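About us
Posted by the Tridgate team, last spring in its first form and tinkered with ever since

Hello! We're Tridgate, a small outfit in Polness, and we teach robots to lay tables. I say "we" but I'm the one who got handed this page, so you'll have to put up with how I talk.

Our way of working is pretty simple to explain. We don't drive a robot about to show it what to do. We pick up a pair of hand-held grippers, one in each hand, and do the job ourselves: move the tray, set the dish down, pass the skewer across. The grippers record what they see as we go, and a learning program we call Sokard studies the recordings and works out how an arm should move. I love it, because anybody who can carry a cup of tea can have a go on their first morning (my first tries were dreadful, mind).

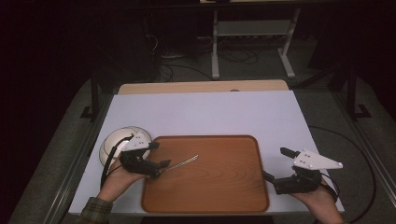
Two grippers, one tray and a skewer at the table in Polness.

The question we started with was a dull-sounding one. How many goes at a task does Sokard need before it's any use? We recorded 600 of them, all with trays and crockery, and trained it on bigger and bigger helpings. With the first 100 it was hopeless at anything near a rim. It would come down too close and shove things sideways, and I spent a lot of that month picking up saucers.

So we tried something else. We took another 100 and made each one different on purpose – tray turned a bit, cup further off, starting from the wrong side, reaching in from a silly angle.
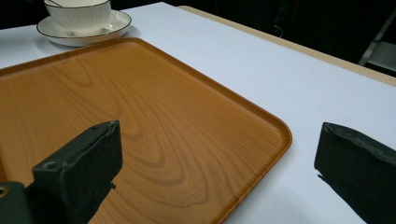
That batch did better on our tests than the plain ones had, and we were properly chuffed! We ran it again to be sure, 50 trials on an arm we call Kos, and the mixed batch came out ahead again. Kos still makes a mess of shiny trays now and then, and we haven't cracked that. My hunch is that it's the reflections, but I've been wrong before and I've got a colleague's biscuit riding on it.

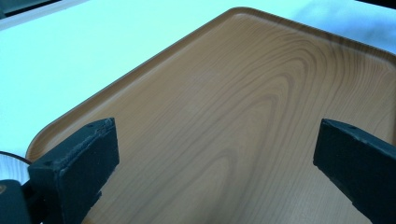
Coming in over the tray, fingers wide apart.

What else? We write up what we find, including the bits that flop, and we're happy to talk to schools, cafés, care homes or anyone who's curious about this sort of thing. We're not selling a robot waiter, so please don't ask me for a price (people do, most weeks). If you'd like to visit, mornings are best, from ten o'clock, and there's always a spare pair of grippers if you fancy trying your hand at it.

Last updated: October

Contact us | © Tridgate, Polness | Back to top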